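Section 5: Setting up your Brekier label printer for the first time

By now you've got the printer out of its box and the power light is on, so let's get it talking to your computer. I've set up a fair few of these and the whole thing goes pretty quickly once the paper is in straight (that's the fussy bit!).

1. Lift the lid by the two side tabs and drop the roll in with the labels facing up. The starter roll holds 400 labels, which will keep you going for ages.

2. Slide the green guides in until they just touch the paper. Don't squeeze, or the roll will drag and your print comes out slanted.

3. Close the lid and hold the feed button for 5 seconds. One blank label should pop out.

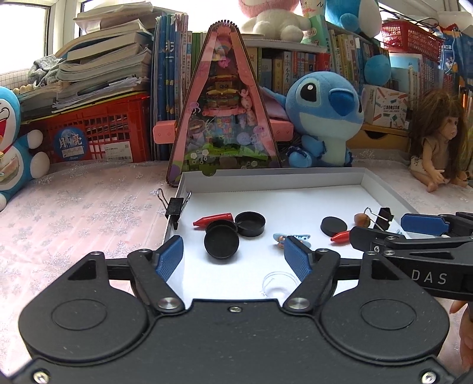

Note: if you get three or four blanks in a row, the printer is still measuring the gap between labels. Let it finish, then press feed once more.

4. Plug in the USB cable and open the Zarnora app. Pick "Add printer" and wait for the name to show up. Mine always takes a minute, so go get a coffee.

5. Under Paper, choose size 78 for the small address labels. I kept missing this one and wondering why my zip codes got chopped off!

6. Print the test page and hold it next to a blank label. If the text sits too low, nudge the Top setting up one notch and print again.

Caution: the print head gets hot after a long run. Turn the printer off and give it 13 minutes before you wipe it down, and please don't use anything wet.

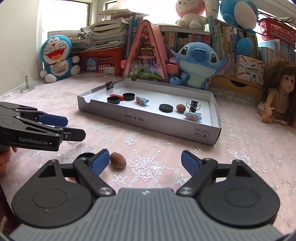 Darcy Lemieux: Step 4 didn't work for me until I unplugged my old printer first. The app kept grabbing that one instead. After that it found the Brekier right away.

Good catch, Darcy, and I've had that with an older Vodwood too. If the name still won't show up, close the app, swap to another USB port and start again from step 4.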